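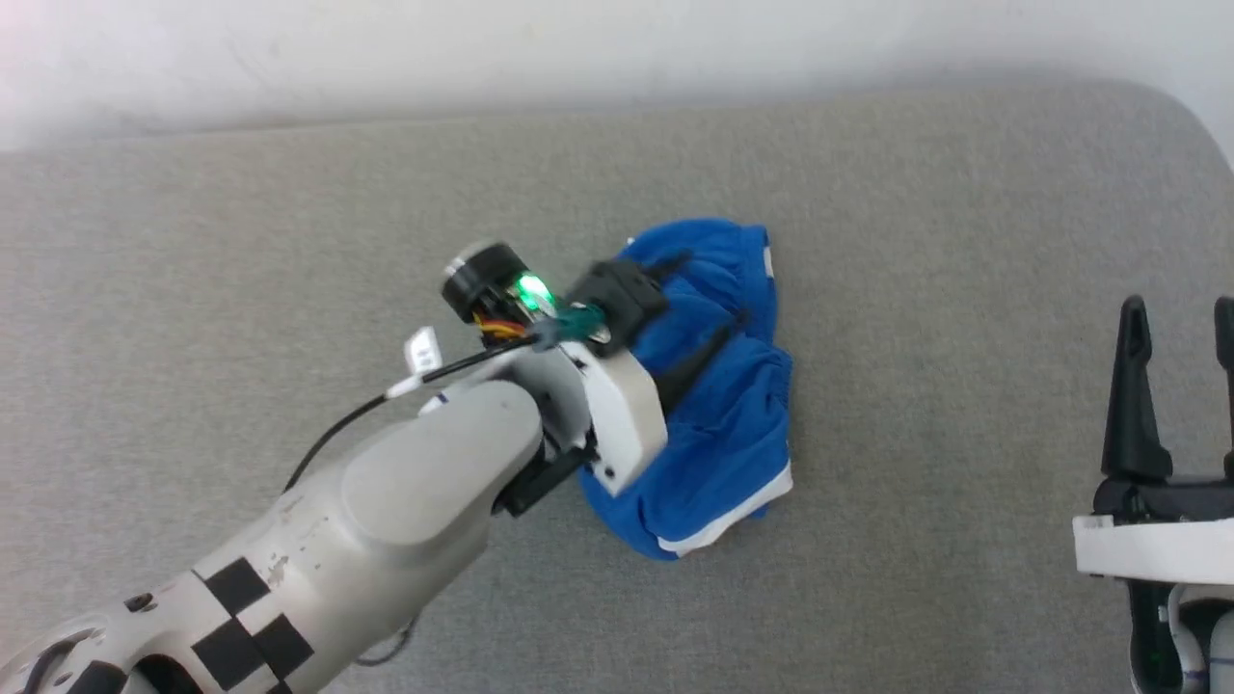
SECTION 5: WASHING AND REFITTING YOUR FONDMONT COVERS

I've washed my own Fondmont set more times than I'd like to admit, so these are the steps I use at home. Give yourself a free Saturday - the drying takes most of it.

1. Unzip each cover from the back and ease it off the foam. Don't yank at the corners.
2. Close the zippers again and turn everything inside out.
3. Wash cold with a mild detergent. I stick to two covers per load.
4. Hang them up until they're just barely damp.

CAUTION: No tumble dryer, please! My colleague Ruan Shezi tried it in February and we had to order him a whole new set.

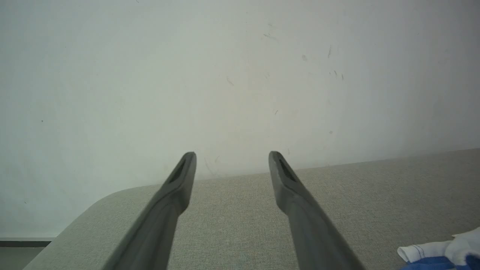
Fig. 6. Seat fabric, woven finish.

5. Slide the foam back in while the cover still has a little give, then work the corners into place with your fingers.
6. Zip up slowly and smooth from the middle outward.

Note: a few wrinkles are fine and will settle in a day or so. If a seam pops, don't sew it yourself - ask for repair kit 111 and we'll mail you one with matching thread.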